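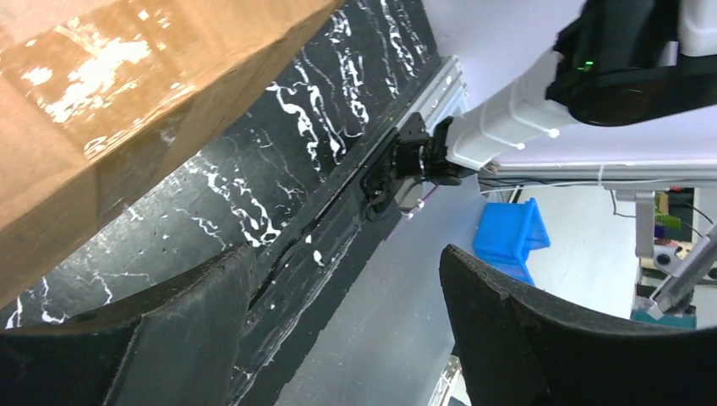

Box work at the two-arm table, April.

House rules for cardboard, second version

I promised Nkechi Bako that I would write down our handling rules before the summer, and as she reads this blog and reminds me of it every time we meet at the coffee machine, I do it here, in public. It will be copied into the proper document afterwards, with fewer opinions.

For those who are new: I work in a small group which teaches robot arms to handle packaging. We have two arms over one table, and the project is called Tritlow. Before I came here I was six years at Vordale, where I wrote work instructions for a packing hall. So I have written many rules which people did not follow, and a few which they did, and I have some ideas about the difference.

The first version of our rules had 39 points. It was mostly my work and I was proud of it. Brigitta Kaufmann printed it and hung it on the wall, and after one month I asked three colleagues which point they had used last. Two of them named the same one (charge the tablet), and the third told me something that was not in the list at all. So now we have 10 points, and I will discuss only the ones where there was some argument.

The shared space

The big standards for robot safety are good and I do not want to replace them with my own wisdom. Our risk assessment is a separate paper, it is signed, and every person in the group must read it before they enter the cell. But such a paper speaks about the danger for people. It says little about what two arms may do to each other over a table where somebody has put a large box on the side which both can reach.

Our rule is now this. One arm has the box, and the other arm stays back until it is called. Who calls it must say so aloud. Auður Bergmann wanted to have this in the software as well, and she was right, so it is in both places. I still want the spoken word, because a person who is speaking is also looking.

The second part of this rule concerns cables. Every cable on a moving link is checked by hand before the first run of the day, with the arm through its full turn at low speed. A loop must have enough slack for the worst position, not for the usual one. The cut ends of cable ties must not point to a place where another cable passes. It takes maybe two minutes, and it is the point which is skipped most often when visitors are coming.

A status light is not permission. I write this as its own sentence in the rules. A light on a joint tells you something about that joint, and a person who wants to reach over the table must ask the operator.

Worn boxes are allowed

Here we had the longest discussion. Ekaette Babalola is of the opinion that we should throw a box away as soon as the paper layer starts to peel, so that all runs can be compared. I understand this very well. But no box in a real warehouse looks like a new one, and when we had only clean boxes the arms became good at clean boxes.

So we made a compromise, and I think that it is a fair one. A box may be scuffed, dented, taped and taped again. We write its condition in the log before the session with one of four words: new, used, worn, bad. A bad box may be used only when the bad condition is the thing we want to study. The logging costs almost nothing, and when we looked back over 205 entries from the first round, it was the column that we missed the most.

Clear tape deserves a line of its own. It shines, and where it is wrinkled it shines in many directions, so the wrist view of the same box can be quite different when somebody moves a lamp. We do not forbid it. We ask only that the lamps stay where the marks are, and that fresh tape is noted in the log like any other change.

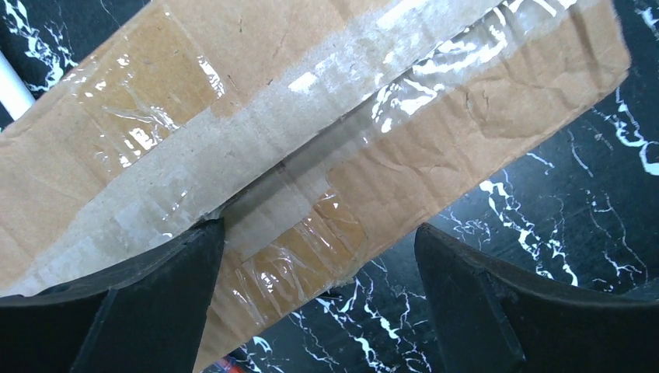
Fingers, and what they leave behind

The fingers are wiped at the start of each session with a dry cloth. Cardboard gives off a fine dust, and a dusty finger does not hold as a clean one does. Abimbola Shehu made the comparison properly last winter and I trust her numbers more than my feeling, although in this case they agree.

If the surface of a finger is worn so that you feel it with your nail, change it, and change both. We had a long period with one new and one old finger, and the box turned a little in the grip each time. I looked for the mistake in my code for most of a week.

For the grip itself there is one rule only: do not close on a torn corner. The torn place opens further, and then you have another box than the one in your log.

What I took out

The rule about gloves is gone, it belongs to the risk assessment. The rule about counting cycles until 1,999 and then stopping for service is also gone. It came from an older machine, and the person who knew the reason for the number has left. I do not like to keep a number without its reason — it looks so exact that people stop asking.

Nkechi wants one more point about who may change the list. My proposal is that everybody may, but the one who adds a point must take another one out. She has not answered yet.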